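Adum Floor Pick-up Demonstrations

README, release 3
Last edited 12/02/2021

Contents

This folder holds demonstrations of a robot arm picking household items up off the floor and putting them somewhere else. Each one was recorded while a person drove the arm by remote control. There are 2,057 episodes. They were collected for Adum, our project on tidying tasks at floor level, and they are shared so that other labs can train or test on them without having to set up their own arm first.

If you used release 2, read the section on changes before you mix the two.

How the demonstrations were made

The operator sits at a desk with the Binik hand controller and watches the wrist view on a monitor. Moving the controller moves the gripper, and a trigger under the index finger opens and closes it. Controller motion is scaled down when the gripper is close to the floor, so the same hand movement gives finer travel near the item. The scaling factor is stored with every step.

An episode starts when the operator presses the pedal and ends when they press it again. The usual order is approach, line up, lower, close, lift, carry, release. Operators were told to take the time they needed and not to restart an approach that looked untidy. Corrections are left in. If you want only clean approaches, filter on the "corrections" column.

Some episodes were taught by hand instead. In those the operator holds the arm behind the wrist and moves it through the task with the motors in free mode. They are marked "guided" in the mode column. Guided episodes have joint positions but no controller signal, and the gripper was opened and closed with a button on the wrist.

Wrist view

The wrist camera looks down past the fingers, so the fingertips stay at the bottom of the picture. Operators line up on the tips first and then judge height from the shadow beside the item.
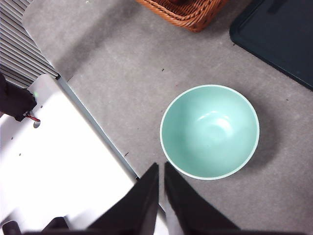
Wrist camera view, bowl on carpet, both fingertips in view.

Bowls are harder than they look. A closed grip across the whole rim is too wide for these fingers, so the operator has to put one finger inside the bowl and one outside and pinch the wall. Glossy glaze also throws a bright patch that moves as the arm moves – models trained on our early data tended to chase it. We suggest varying brightness during training.

Files

episodes/ – one folder per episode, with wrist video and a steps file
index.csv – one row per episode: item, mode, outcome, corrections, operator code
calibration/ – camera and arm calibration
splits/ – train and test lists
tools/ – scripts for playback and for checking a download

Each steps file lists time, joint positions, gripper opening, controller position and scaling factor. Angles are in degrees and distances in millimetres. The gripper opening is given as 0 for closed and 90 for fully open. Older Kopecký playback scripts expect a value between 0 and 1, so divide before you use them.

Outcome labels

Outcome is "done", "dropped" or "stopped". It was entered by the operator straight after the episode and checked later against the video by a second person. Where the two disagreed, the second label was kept. "Stopped" covers everything from a cable snag to the operator giving up.

Changes since release 2

– Finger pads are now Flastex rubber. Release 2 used bare fingers, and grip behaviour on glazed and painted items is different.
– Time stamps in guided episodes have been corrected.
– Operator codes are new and do not match the old ones.
– Duplicate episodes were removed from the test list.

Known problems

The wrist video lags the joint data by 2 video frames in some of the early episodes. The affected ones are listed in calibration/lag.txt and the playback script allows for it.

Left-handed operators are under-represented, and it shows in which side they approach from.

There is no force sensing. Contact with the floor can only be judged from joint positions and the video.

Use

Free for research and teaching. Please don't use the outcome labels as a measure of how skilled an operator is. They were not collected for that, and item difficulty varies a lot between sessions.

Corrections to labels are welcome through the issue tracker. Give the episode number and the time in seconds. The next release is planned for April and will add items that have to be lifted with a tilt.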